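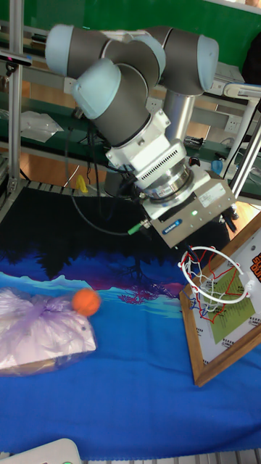 Fixed cam, ball-in-hoop cell, arm over the hoop.

Ticket 1491 — Ball pose jumps to tablecloth during approach, planner aborts
Project: Foter (ball task)
Component: perception / tracker, maybe planner
Priority: high
Status: closed, one follow-up open
Opened: Friday, April 10, 2020

Summary
Tracker loses the orange ball and locks on to something in the printed part of the cloth. Pose jumps, planner gets a goal on the far side of the table, says no valid path, stops. Happens maybe one run in three. Did not happen on the plain cloth.

Setup
Elen tracker, current main. Planner node from the Tunudby branch, not merged yet. Same hoop, same orange ball as always. Cloth is the night landscape one, plain blue toward the front, trees and purple/pink stuff toward the back. Fixed cam and arm calibration both redone before the first run.

Log, trimmed
tracker: ball conf 0.91
tracker: ball conf 0.88
tracker: ball conf 0.34, holding last pose
tracker: reacquired, conf 0.52
planner: goal changed, replanning
planner: no valid path after 2000 ms
planner: abort, gripper state unchanged

Note the reacquire at 0.52. That is not the ball. Overlaid the pose on the cam image and it sits in the pink shrubs just left of the hoop.

Update 1
Tried the obvious. Restarted tracker, no change. Restarted everyting, no change. Recalibrated the cam again, reprojection fine, so not that. Swapped planner back to main — same abort, just a different error string. So planner is only the victim here.

Update 2
Color gate is too wide. Somebody opened up the hue range in October for the faded ball and it never went back. With the wide gate, pink passes. Narrowed it, shrubs are gone from the mask. Orange lettering on the right side of the backboard still passes, of course, it's orange. Size check throws that out most of the time but not when the gripper covers part of it.

Also the ball smears when it moves. Circle fit fails on a smeared blob, conf drops, tracker goes looking for anything else in the gate. That's the real chain: motion, bad fit, wide gate, wrong lock.

Update 3
Lavender bag on the left side of the table: checked, does not pass the gate, even the bright highlights on the folds. Leave it. Was my first guess, was wrong.

Put a static mask over the backboard in the cam image. Works as long as the board doesn't get bumped. It leans, so it will get bumped. Better to mask from the hoop pose once we have one per run. Separate ticket.

Update 4
Changes so far, all in the tracker config plus one small patch:
hue range back to the pre-October values
max jump between updates set to 60 mm, anything over is held and not published
reacquire threshold up from 0.5 to 0.7
circle fit falls back to blob centroid when the blob is stretched
static backboard mask on

The 60 is a guess. Too low and a ball that really rolls away gets held forever. Added a timeout, after 150 updates of holding it publishes "lost" and the planner goes to the safe pose. Before this it would just sit there on the stale pose, wich is worse.

Update 5
Reran from the recorded bags first, then live. Recorded: no wrong locks. Live: no wrong locks, two "lost", both with the gripper straight between cam and ball. Fine, expected, planner did the right thing both times.

One odd one. Conf dips every time the gripper shadow crosses the dark trees above the rim. Doesn't drop below 0.7 so nothing breaks. Might be auto exposure. Locked exposure, dip got smaller, not gone. Not chasing it now.

Update 6
Onyshchenko tooling still shows the old thresholds in the side panel. It reads a cached copy. Clear the cache or ignore the panel, the node logs are right. Don't edit values from the panel, it writes the old ones back — did this once already and lost an hour.

Resolution
Merged to main, config tagged. Planner not touched. If you see a goal jump again, attach the tracker log with conf values and the overlay, not just the planner abort, the abort alone says nothing.

Follow-up, open: backboard mask from hoop pose. Until then, check the mask overlay before the first run and redo it if the board has moved.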